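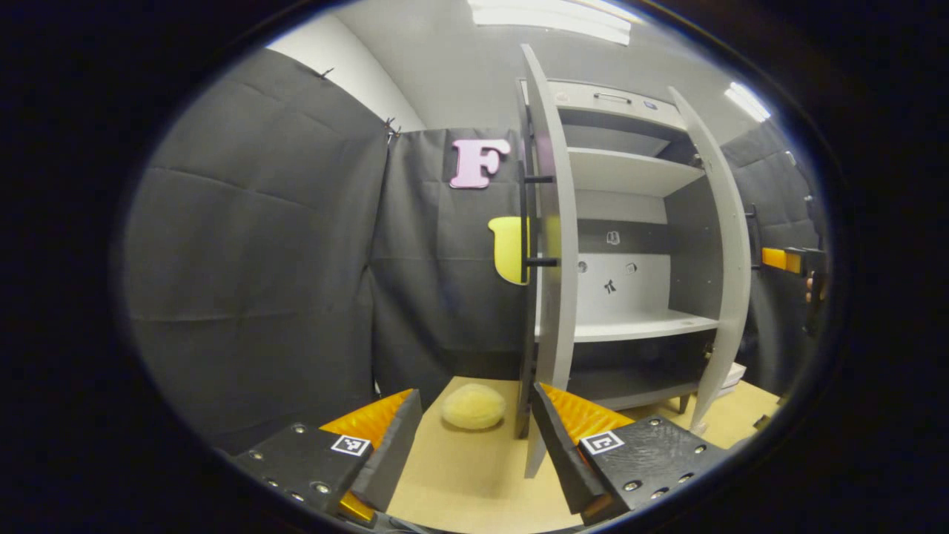
Section 4. Setting up the Ferkari 51 air purifier at home

Read this section before you plug in the unit for the first time. It covers placement, the filter, first start, and the Gerham wall control. Cleaning and storage are in Section 5.

4.1 Before you begin

Check that you have the following:

Purifier body with power cord attached
Filter cartridge (packed inside the body, in a sealed bag)
Wall control with back plate
2 screws and wall anchors for the back plate
Warranty card

If a part is missing, contact Tsolakis Home Supply with the serial number printed on the base. Do not return the unit to the store for missing parts.

4.2 Choosing a place

1. Pick a hard, level surface. Bare floor is best. On thick carpet the lower intake can be blocked.
2. Leave at least 12 inches of clear space on every side. Curtains and bedspreads count as obstructions.
3. Keep the unit away from humidifiers, stoves, and open windows.
4. In a home with pets, vacuum the spot first. Hair and lint near the intake will shorten the life of the pre-filter.

Note: One unit is rated for rooms of up to 74 square feet on the Night setting. Larger rooms need the Day setting, or a second unit.

CAUTION: Do not run the power cord under a rug or through a doorway. Do not use an extension cord.

4.3 Installing the filter

The filter ships in a plastic bag and must be unwrapped before use. A unit run with the bag in place will overheat and shut down.

1. Make sure the unit is unplugged.
2. Turn the top cover counterclockwise until it stops, then lift it off.
3. Pull the filter out by the fabric tab and remove the bag. Keep the bag away from children.
4. Put the filter back with the tab facing up. It should sit level with the inner rim.
5. Replace the cover and turn it clockwise until it clicks.

If the cover will not click, the filter is upside down. Do not force it.

4.4 First start

1. Plug the cord directly into a grounded wall outlet.
2. Press and hold Power until the ring light turns white.
3. Let the unit run on Day with the windows closed for one hour.
4. Select the setting you want. The unit keeps this setting after a power cut.

A faint smell on the first day is normal – it comes from the new filter. If the smell is sharp or like burning, unplug the unit and call Tsolakis.

4.5 Mounting the wall control

The Gerham control is optional. The purifier can be run entirely from the buttons on its cover.

1. Hold the back plate against the wall at light-switch height and mark both holes.
2. Drill the holes and push in the anchors.
3. Fasten the plate with the screws supplied. Do not overtighten.
4. Slide the control down onto the plate.
5. Press Pair on the control, then Power on the purifier. The ring light blinks blue and goes out.

CAUTION: Check for pipes and wiring before you drill.

Note: Controls made for the older Ollbridge model look the same but will not pair with this unit. The correct control has a gray back plate.

4.6 Filter timer

The timer counts running hours, whatever the setting. At 1,462 hours the ring light turns amber. Replace the filter, then hold Timer for five seconds to reset the count. The purifier will go on running with the amber light on, but air flow will drop.

Write the date of each filter change on the inside of the top cover.

Section revised 15 June 2020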